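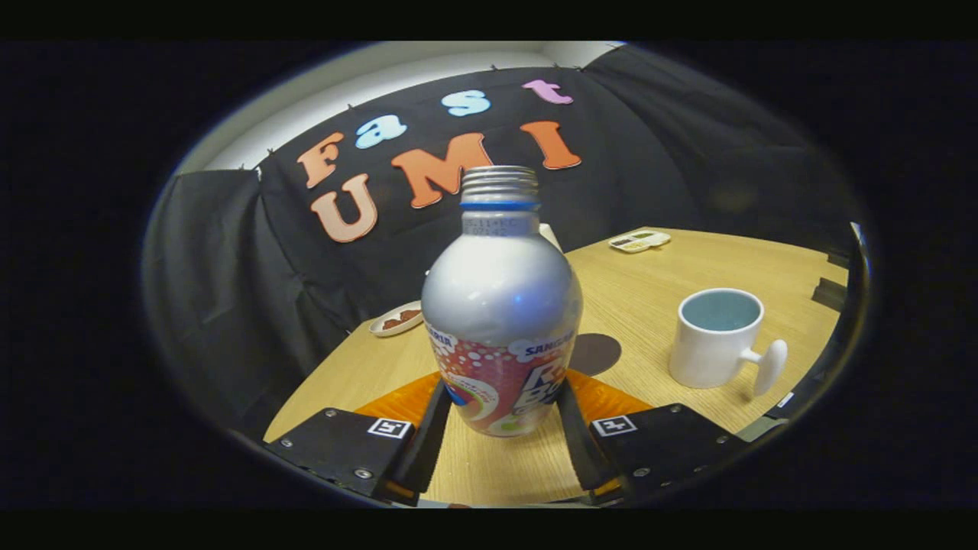
Why do fizzy drinks fizz?

Twist open a bottle of soda and listen. Pssst! What you hear is gas rushing out, and the gas has a name: carbon dioxide. You breathe some out every time you puff!

At the drinks factory, machines chill the water and squeeze carbon dioxide into it. Cold water can hold lots more gas than warm water. Then the cap goes on tight and the gas is trapped. It's still in there, but you can't see it – it has dissolved, the way sugar does in tea.

Open the cap and the squeezing stops. Now the gas wants out! It gathers in tiny scratches and specks of dust, grows into bubbles and zooms up to the top. Pop, pop, pop!

Why does it tickle? Some of the gas turns into a weak acid on your tongue, and your tongue notices right away.

Try it yourself! Pour some clear soda into a tall glass and drop in 6 raisins. Bubbles stick to the wrinkles and lift the raisins up. At the top the bubbles burst – and down they sink again. How long can yours keep dancing?

Word to know
Dissolve: to mix into a liquid so well that you can't see it anymore.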